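**Denum 项目简讯 · 遥控示教这一块**

2021年11月20日

赶着发,先写要紧的。上一期说好要讲"怎么带着车走路",结果拖到今天,抱歉。下面东一段西一段,大家挑自己用得上的看。

先交代背景,给刚加进来的几位。Kamel 是我们那台小的户外移动平台,Denum 是整个项目的名字,Gukance 是遥控端那套软件(手柄、延时显示、录制、打标都在里面)。Cistamthorpe 是场地,园区加后面那片林子,路都是柏油路,宽窄不一。今年的目标很朴素:让 Kamel 自己沿路走,遇到岔口走对的那条,走歪了能自己回来。方法就是人先遥控走,它跟着学。没有地图,没有高精定位,只看前面的画面,输出速度和转角。

数字先报。到截稿为止录了 3,289 段,筛完剩 2,934 段。被扔掉的大部分是手柄掉线、开头结尾站着不动的,还有一批时间戳对不上,画面和手柄差了一截。时间戳那批本来想救,试了一个下午,放弃。训练那边说最少 2,000 段才肯开工,所以够了,够了,不用再催。

接下来说怎么开。

林子里的直路看着最省事,其实最容易录坏。人一放松手就懒,摇杆推到头不动,车慢慢偏,偏到快压边了才猛地拽一把。这种数据学出来就是一台醉车。要的是一直有小动作,很小,眼睛往远处看,别盯着车前面那一小块地。
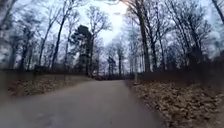 还有速度。统一用二档,不要自己加。有人嫌慢,理解,外面是冷。但速度一混,同一个弯会有好几种打法,模型就在中间取一个,哪种都不像。真想录快的,另开一个任务名,别和二档的放一起。

路边界这个事单独说一下。深秋的落叶把很多地方的路沿弄得很模糊,软边硬边都有。我们的规矩:拿不准哪里是边,就往路中间靠,宁可多让一点。不要一会儿贴着左边走一会儿贴着右边走。两个操作员习惯不同也没关系,但同一个人前后要一致。三月份那批早期数据就吃了这个亏,同一条路,有人走中线,有人靠右像开汽车一样,回放的时候车在两条线之间来回晃,看得人头晕。那批已经整个不用了。

纠偏数据。这是现在最缺的,求大家多录。做法:

- 先不录,把车故意开偏,车头斜对着路边
- 停稳,再按录制
- 平顺地开回路中间,回正,再往前走一小段
- 停,保存,任务名选"纠偏"

顺序千万别错。上个月有一位先按了录制再开偏,于是"开偏"的动作也一起进去了,等于手把手教它往草地里走。后来确实学会了。草地进得非常果断。已删,已重训,不追究。

左偏右偏都要录,别只录顺手的那边。偏的角度也换着来,小的多一些,大的少一些。车头完全横过来的那种先不录,二档回正要占整条路,不安全。

岔口。岔口是大头,写长一点。

Kamel 在岔口犯的错有两类。一类是选错,另一类是不选,就是开到中间越走越慢,左右都想去,最后对着中间那块草停下来。第二类更烦。原因我们查了一圈,基本落在打标上:Gukance 里的方向指令(左、直、右)按得太晚,人已经开始打方向了才按。模型看到的就是"没有指令,但是要转",它当然糊涂。

所以新规矩:看到岔口就按,不要等到了再按。按完再走 3 米以上才开始转。中途不许改主意,改了就停,这段作废重来。嫌可惜也得作废。
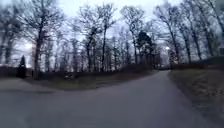 另外,弯道和岔口请分清楚。路自己弯过去的,按"直",沿路走就是"直"。只有真的离开当前这条路才按左或者右。这个问题群里吵过两回,以这里写的为准,不再讨论了。之前按反的段落不用自己改,把编号填到表里,统一处理。

岔口每一种走法都要录。很多人录完自己顺路的那条就收工了,导致往宽的那边走的数据少得可怜。每次出去请至少把两边都走一遍,回头方向也走一遍。从反方向看过来是完全另外一个样子,对它来说就是新地方。

光线。阴天数据现在很多,天是一片白,画面比较平,树枝多的地方曝光忽上忽下。先不用管,录就是了,但请不要手动锁曝光!上周有两批锁了,颜色和别的都不一样。出太阳的日子反而少,谁碰上晴天有空请去跑一趟,长影子落在路上的尤其想要。傍晚也可以,能看清路就行,看不清就收。

操作位置。人站在车的后方或者侧后方,别走到镜头前面去。急停一直挂在手上,不是放口袋里。路上来人、来狗、来自行车,一律停车让行,让完重新开一段,不要接着录。有路人问,客气解释两句,别让人家上手玩手柄(有过一次,那段数据相当有创意)。

延时。显示超过红线就停。红线在 Gukance 右上角。林子深处信号差,走到里面常常会卡一下,这时候人的反应是多推一把,等画面追上来已经过头了。正确的反应是松手。松手,等,再走。卡过的段落打上"延时"标记,别删,我们想看看到底有多少。

手柄。灰色那只左摇杆有漂移,不碰它也会慢慢往左,已经贴了胶带,请不要再用。新的下周到,应该吧。在那之前黑色的大家轮流,用完充电,充电,充电。

电池也是。天冷掉得快,显示还剩三分之一的时候就往回走,别赌。推着 Kamel 走回来真的很重。

回放测试的情况简单说两句。上一版模型在直路上已经不太需要人管了,偶尔贴边,能自己回来。弯道还行,进弯略早。岔口就是上面说的那个毛病。新一版会把 2,934 段全放进去,加上重新按规矩打标的岔口数据,训完就上车。测试的时候人接管的每一次都会自动录下来,当纠偏数据用,所以接管请不要慌,按平时教它的样子开。猛打一把救回来,也会被它学去。

几件杂事:

- 上传别用园区的访客网络,传到一半断掉不会提示,文件看着在,里面是空的
- 任务名里不要写中文标点,脚本会崩
- 录完写一句备注,哪怕只写"正常"
- 轮子里缠的叶子和小树枝请清掉再入库
- 镜头只用布擦,别用袖子

下一期打算写数据怎么筛,包括那批时间戳到底怎么回事,如果到时候搞清楚了的话。想看别的内容直接回这封邮件。排班表在老地方,岔口那几格还空着,麻烦填一下。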